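She sorted cutlery by hand at Prundalico for 3 years. Now two arms do it, she checks. 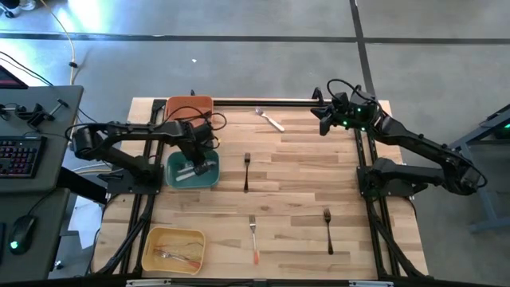
Photo: Wemska

"My wrists dont miss it," she says. Nights are quieter – fewer of us on.

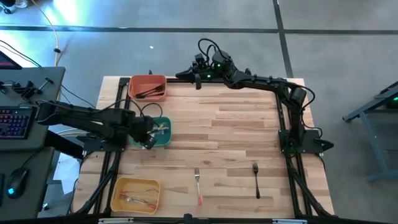 Black utensils, silvery and pale yellowish ones, orange handles, a bin each.

And the job? "More watching. Boring some days. I asked for training in September, still waiting."

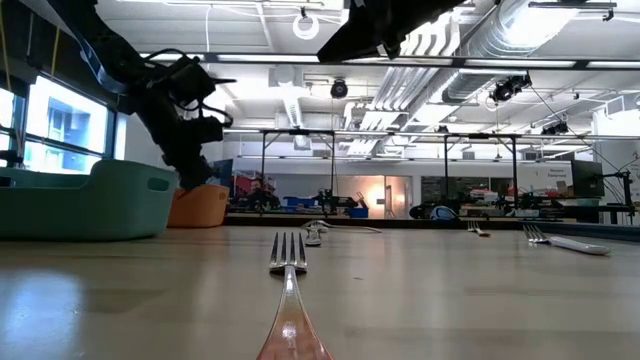
Forks and a spoon still on the table.

Pay's the same, she says. "Thought it'd go up, to be honest – it's differnt work."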